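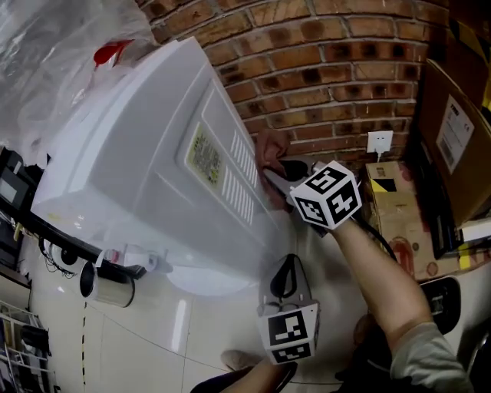 Rating label and vent slots on a white appliance set near a brick wall.

The rating label is the least-read text in most break rooms. It gives the supply voltage, the power draw, the refrigerant if there is one, and a serial number that the service desk will ask for before it asks anything else. On a bottled water dispenser it tends to end up wherever the maker had a flat panel to spare, usually one that faces a wall once the machine is in place. The Bandley office in Hikel now has its people copy the label onto a card before a unit is pushed back. The card lives in a kitchen drawer.

Dispensers that heat and cool water are two machines in one casing. The hot side is a small steel tank with a heating element and a thermostat. On the Mollska units that Bandley supplies, the element draws 400 watts while it is working, then drops out when the tank reaches its set point. The cold side is either a compressor circuit or, in cheaper units, a thermoelectric module with a fan. Both sides have to get rid of heat, and both do it at the back.

Placement therefore matters more than people expect. A unit pressed flat against a wall recirculates its own warm air, the compressor runs longer, and the cold tap drifts toward room temperature by midafternoon. Bandley's fitters leave a hand's width at the back. Brick is kinder than drywall in one respect: it does not mark when the coil is warm. It also sheds grit, and grit gets pulled toward vents along with lint and cardboard dust. Boxes stored beside a machine add to the load. A soft brush along the slots with the power off clears most of it.

The power cord deserves the same attention. Extension cords are a poor match for a heating element, and a plug that sits loose in its outlet will warm up under load. The order of work at Bandley is fixed. Hot switch off, plug out, bottle off, drain, clean, refill, and only then power back on. Switching on with an empty hot tank is the most common way to kill an element. Some models carry a dry-fire cutout. The older Mollskas have a thermal fuse instead, and replacing that means opening the casing.

Bandley services 2,350 units from its Hikel depot and the towns nearby. Its job sheets sort complaints by symptom, and the leading entries are slow flow, off taste and a dripping tap. Slow flow is often an airlock after a bottle change. Off taste usually comes from the reservoir or the well the bottle neck sits in, places that get wet, warm and forgotten. Drips come from scale on the tap seat, and the hot tap scales first.

The outside is simpler work. White casings show everything, especially on the front panel at hand height and in the recess behind the taps, where splashes dry and leave a ring. Warm water and a little dish soap will lift it. Scouring pads will also lift it, along with the gloss, and a dulled panel holds the next stain harder.

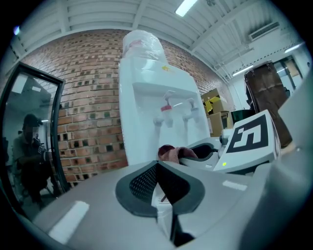 Nuria Cifuentes does the taps before anything else, and with a cloth that has never touched the drip tray. People clean from the bottom up, she said, and then they carry the tray onto the part you drink from. She keeps one color of cloth for the taps and a different one for the rest, washes them separately, and throws out any that smell. She also wipes the neck of a new bottle before it goes on, after the cap comes off, which she considers the step most offices skip.

The depot agrees with her on the neck. A bottle may have spent time on a truck and a loading dock, and whatever is on its shoulder goes into the well when it is inverted. Film wrap on the bottle keeps the plastic cleaner in transit, but it should be clear of the neck before the bottle is seated. A fold caught in the well can hold the bottle off its seal, and the reservoir may then overfill.

Descaling is a separate job. Bandley uses citric acid in the hot tank, left to stand with the heater off and flushed until the water has no sour taste. In Hikel, where the supply comes from the Kokkinos spring and is moderately hard, the interval is seven months. A compressor unit kept to that schedule lasts up to eight years. Gaskets and tap seats go sooner and are held in stock at the depot, sorted by the model number on the rating label.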